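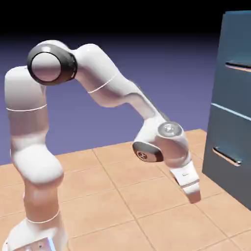
Figure 1. Simulated arm and cabinet, with the gripper to the left of the lower drawer handle.

Gathering demonstrations for a drawer-opening policy in simulation
Mansa Issahaku and Yaw Boateng
Project report, second term

1. Aim

The project set out to collect a set of demonstrations from which a policy could learn to open a cabinet drawer by its bar handle. The target was 1,000 accepted episodes. Training the policy was left to the second half of the module and is covered here only where it affected how the data were gathered.

2. Set-up

All work was done in simulation, using the Tistus environment supplied with the module. It contains a seven-jointed arm on a fixed base, a tiled floor and one cabinet. The cabinet can be moved and turned at reset. We kept the background plain and the lighting fixed, as we wanted variation in geometry before variation in appearance.

Each episode stores joint positions, joint velocities, gripper width, the position of the drawer along its slide, and one rendered view from a fixed camera. Actions are stored as changes in the pose of the gripper. Recording was handled by Quartey, a small logging script written by Boateng, which writes one file per episode together with the random seed.

3. Collection

Two methods were used. In the first, one of us drove the gripper by hand with a desktop controller. In the second, a scripted planner moved to a point in front of the handle, closed the fingers, and pulled along the slide axis. The planner was given the true handle position, which the policy will not have.

We recorded 76 episodes by hand. The remainder came from the planner. Hand-driven episodes were slower and contained pauses, mostly just before the grasp, where the operator was judging depth from a single view. Pauses longer than 2 seconds were trimmed. We did not trim corrections, where the gripper overshot the handle and came back, as the planner never produces these and we expected the policy to need them.

An episode was accepted if the drawer passed the opening threshold and the fingers were still closed on the handle at the final step. The second condition was added in October. Before that, several planner episodes had been accepted in which the fingers slipped off and the drawer carried on under its own motion. These were removed and recorded again.

4. Problems

The main fault was in the reset. For 4 cabinet poses the planner started from a joint configuration close to a limit and took a long route round the handle. The paths were valid but looked nothing like the hand-driven ones. We changed the starting configuration for those poses and kept the old files in a separate folder, named Cudent, for comparison.

A smaller fault was that rendered views were saved one step behind the joint readings. This was found by replaying an episode next to its log - the fingers closed in the numbers before they closed in the view. All earlier files were replayed from their seeds and the views saved again.

5. State of the data set

The target was met. The files have been copied to the Vadwood shared drive with the seeds and the acceptance script. Cabinet poses are spread evenly over the permitted range, but the upper handle was not used as a target in any accepted episode, so nothing can be said yet about transfer between handles. Issahaku will hold back the hand-driven episodes in the first training run and add them in the next, with all other settings unchanged.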